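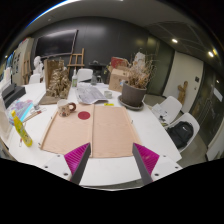 Corrugated board has a grain, and most of the trouble people have with scenic modelmaking at home starts with ignoring it. The flutes run in one direction between two sheets of liner paper, and a panel cut with the flutes standing upright will carry far more weight than the same panel cut with the flutes lying flat. A backing panel behind a model tree should therefore be cut with the flutes vertical. A sheet meant to fold, like the tan one with a crease down the middle and a red sticker on its left panel, behaves best when the crease runs parallel to the flutes. Folded across them, the liner buckles on the inside of the bend and the edge comes out ragged.

The Bondham studio works on trees for most of the winter. The program runs from December until the weather is warm enough to open the doors and spray varnish outside, and in that time the large white table in the main room is used for everything: cutting, gluing, drying, reading, and coffee. This article covers the methods in use there, the materials that have held up, and how a shared table can be arranged so that the work and the mugs survive each other.

The armature

A paper tree needs a core. At Bondham the core is annealed steel wire, bundled and twisted from the base upward. A trunk starts with 40 strands, all cut to the full height of the tree plus a hand's width for the roots. The bundle is clamped at the lower end and twisted clockwise until the strands lock. Where the first branch is wanted, a group of strands is pulled out and twisted separately, and the trunk continues with what is left. The taper takes care of itself, as each branch removes wire from the trunk.

The root ends are spread flat and fixed to the base with staples or stitched through drilled holes. Glue alone does not hold at this point. The leverage of a tall trunk on a small glue joint is considerable, and the joint fails when the tree is picked up by the top, as sooner or later it will be.

Base boards should be rigid and sealed on both faces. Gray board is acceptable if it is thick enough, but it will cup if paste is applied to one side only. The studio seals both faces with diluted PVA and leaves the board under weights overnight.

The skin

Bark is made from crumpled paper. Kraft paper gives a long, stringy wrinkle that suits pine and old willow. Newsprint gives a finer, softer wrinkle and takes paste quickly, but it tears when wet and needs at least two layers. Tissue is useful only for the last layer, over joints.

The procedure is as follows. Tear the paper into strips along its grain. Crumple each strip hard, open it, and crumple it again. Brush paste on the wire, lay the strip on lengthwise, and push it together with the fingers so that the folds stand up. Do not smooth it. Each strip should overlap its neighbor and run a little way out along the nearest branch, which hides the start of the fork.

The paste is a methyl cellulose powder from Van Dijk, mixed with water and left to swell, with a small amount of PVA stirred in afterward. Straight PVA sets faster but leaves a plastic sheen that has to be painted out. Straight cellulose paste stays matte and can be reworked with a damp brush the next day, although it never becomes very hard. The mix is a compromise and the proportion is a matter of taste. The studio uses more PVA near the base, where hands go, and less toward the crown.

Drying is slow. At 50 percent relative humidity a two-layer trunk can be handled the next morning and painted the day after. Hair dryers are discouraged. They dry the surface while the paste against the wire is still wet, and the bark lifts later in sheets.

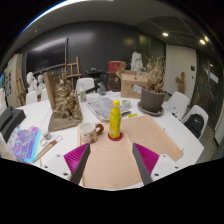
Table order matters more than it might seem with materials this cheap. The usual failure at a shared table is contamination: paste in the varnish, pigment in the coffee, a cutting blade under a sheet of newspaper. The Bondham rule is that liquids stand on something. That can be a tray, a coaster, or a scrap of board, so long as it can be lifted together with the container and moved as a unit. A bottle on a coaster leaves no ring, and a bottle standing directly on paper tends to pick the paper up with it.

Newspaper goes down before any paste is opened and stays down until the brushes are washed. It should be laid with generous overlaps. Paste finds a gap between two sheets very reliably, and a dried line of it will telegraph through any drawing later made on the same surface. Fold the sheets inward when clearing up, so that the wet side ends up inside.

Drinking vessels are allowed but should be recognizable. A decorated mug with a thick handle is unlikely to be mistaken for a brush pot. A plain glass is very likely to be, and clear vessels are a known hazard in a room where water, spirit, and thinned medium look alike. Clear bottles should be labeled on the day they are filled.

Color

Raw kraft is already close to dry wood, and many trees need less paint than their makers expect. The studio sequence is a thin dark wash into the folds, a long pause, and then a dry brush over the ridges with a pale gray or buff. Pundier makes a casein gray that is suitable for the second step, as it dries dead flat. Acrylics will do the same job if a matting agent is added.

For a bronze effect, the whole surface is first sealed with shellac or an acrylic primer, then painted a dark brown, and metallic powder in wax is rubbed on with a fingertip. Only the high points should catch. If the recesses turn metallic as well, the piece reads as painted paper, and the cure is another dark wash.

Reference material

Most makers work from photographs. Dried plants are a better source for branching, because the angles can be seen from all sides. A pot of dead stems kept on the table will show how a side shoot leaves the main stem, how it thickens at the junction, and how the outer growth bends under its own weight. Leave the plant in its pot, as loose stems shed.

Weathered wood is worth collecting for the same purpose. A slab set upright behind a model gives the eye a true scale of crack and grain to work against, and it can remain in the finished piece.

Storage and transport

Finished trees travel in cartons with a false floor. The base is screwed to the floor from below and the crown touches nothing. Padding around the branches does more harm than good, since every vibration is then passed to the thinnest wire. Of the 71 trees sent to the Drolureck exhibition last season, the damaged ones had all been wrapped.

Cartons should be marked on the top and on one side with the direction of travel. Colored stickers are sufficient, provided that everyone loading the van has been told what the colors mean.

Paper trees can be kept for years in a dry room out of direct sun. Dust is removed with a soft, dry brush, working from the crown down. Loose bark is reattached with cellulose paste on the tip of a small brush, held for a minute, and left alone until the next day.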